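The Arm That Didn't Stop

A shelf-stocking robot in a rented workshop ignored its stop button in October. The people who built it call the episode minor. I'm less sure.

By Petronella Pillay

The stop button at Jevero is the size of a jam jar lid and sits on a yellow box at the end of the bench. When I visited, Bongani Mthembu invited me to hit it. I did, and both arms went slack against their brakes with a clunk I felt in the bench top. He looked pleased. I asked him to do the same thing with the October software loaded, and he looked less pleased.

Jevero has nine desks, one loading door and a product called Vivia, which is meant to put small goods on shelves in shops too cramped for a forklift and too poor for a night crew. The pitch is familiar. I have sat through it in three cities, with different logos. Two arms share a rail, cameras tell them what is where, and a program trained on a great many human demonstrations decides what to pick up next. The company's own brochure promises that Vivia is "safe to stand beside." That phrase is the reason I went.

On a Tuesday in October, a little after four in the afternoon, Refilwe Sibiya was standing beside it. She is a test technician, and she had reached in to straighten a toy that had tipped over. Following the procedure taped to the wall, she pressed the pause key on her tablet first. The left arm stopped. The right arm did not. It finished its move, swung back toward the middle of the floor and closed its gripper on the side of her hand.

She had a bruise and a split nail. "It pinches like a car door," she told me. "A slow car door. I pulled, and it held on." She reached across with her free hand and hit the yellow box. The brakes came on, as they are supposed to, and the gripper stayed shut, as it is also supposed to, so that it won't drop what it is carrying. A colleague had to turn the release screw with a hex key. By the log's timestamps, that took 339 seconds, most of it spent looking for the right hex key.

The official write-up runs to five pages and uses the word "contact" where most of us would say "grabbed." Its explanation is easy enough to follow. Pause is a message. The tablet sends it over the office network to a controller, and the controller passes it to each arm in turn. That afternoon the controller was busy saving video, and the message to the right arm sat in a queue behind 400 other messages that did not matter to anyone. When the queue finally cleared, the arm had already been trapped against Sibiya's hand for some time.

So the fault was a traffic jam. Nandi Hlongwane, who runs engineering, was quick to say that nothing in the safety circuit had failed. She's right. The yellow box is wired straight to the power for the motors and doesn't care how busy the computer is. But the procedure on the wall told people to use the tablet, and the tablet was never part of the safety circuit. For eleven months the staff had been trusting their fingers to a button with the same standing as the volume control on a phone.

"We always said pause wasn't a stop," Hlongwane told me. I asked where it was said. She thought it had come up in training. Sibiya, who went through that training, doesn't remember it. 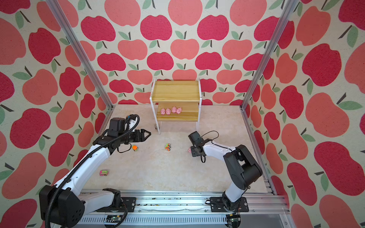 Reading time: 5 minutes

It is easy to be charmed by the test cell. The walls are papered with red and coral apples, the little two-tier shelf has pink pigs lined up on its lower board, and while I watched, one arm had another pig in its gripper with the snout poking out. Toy cars lay on the floor between the two machines. Hlongwane says the loud wallpaper is there to make life hard for the cameras, and I have no reason to doubt her. It also makes it hard to think of the thing as industrial equipment. Visitors lean in. I leaned in, and I had read the report.

The fix, as the company describes it, comes in three parts. The pause key now reads "Hold task (NOT SAFE)" in capitals I would call overdue. The message queue has been rebuilt so that a hold request goes to the front. And a hex key hangs from a chain on the bench, which strikes me as the most honest of the three repairs.

What's missing is a gate. A light curtain or a plain hinged door with a switch on it would cut power the moment a hand went in, whatever the tablet was doing. These parts are old and cheap, and most packaging plants wouldn't open without them. Mthembu says a gate would slow down testing, where someone resets the toys every few minutes. He also says — and here I think he was being more candid than he meant to be — that it would look bad in demonstrations. A machine sold as safe to stand beside can't very well be shown behind a door.

I put the case to Raed Salameh, who inspected presses and conveyors at Bekar before he retired, and who has no stake in Vivia. He read the report over lunch and gave it back with one line underlined, the one stating that the gripper force was "within the expected range." Expected by whom, he wanted to know. The force had been chosen so that a toy wouldn't slip. It hadn't been chosen with a hand in mind, and the report doesn't say what a hand can take. "They measured it for the pig," he said.

He was also bothered by the release. With an older press, he told me, the first question after anyone gets caught is how you let them go, and you answer it before the machine is switched on. At Jevero it was answered by a colleague going through drawers.

None of this makes the company unusual, which is my complaint. A rival system, Vidal, uses a tablet with a pause key in much the same place, and when I asked its makers whether that key was part of a safety circuit, I was sent a video of the robot folding towels. I asked again and was sent the video again.

Sibiya is back at the bench. She uses the yellow box every time now, which means a full restart whenever a toy falls over, and she has been asked, politely, whether she could go a bit faster. She has said no. The brochure has been reprinted since October, with a new cover and a better grade of paper. "Safe to stand beside" is still on page two.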